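Wurumlow Linen Reuse Program
Progress report to the Basitz Fund, December 6, 2019

Intake for the period was 3062 pounds of used textiles, collected from 28 drop-off points. Sorting is on schedule – grading is seven days behind. 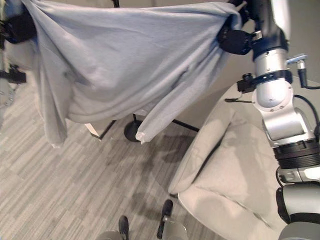
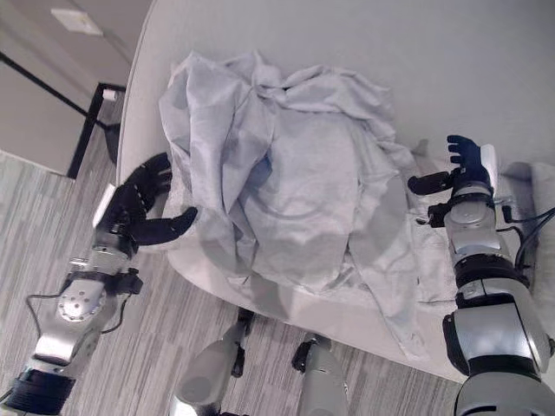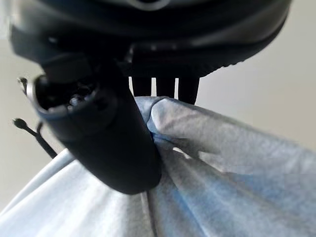 Soft goods.

Dreltetora asked whether the moisture limit of 10 percent should apply at the drop-off point or at the scale, as its own bales gain weight in storage. We propose the scale. Rattanakul has accepted this for its December loads.

Spending is within budget except for baling wire. The second scale has been ordered and will be calibrated on delivery.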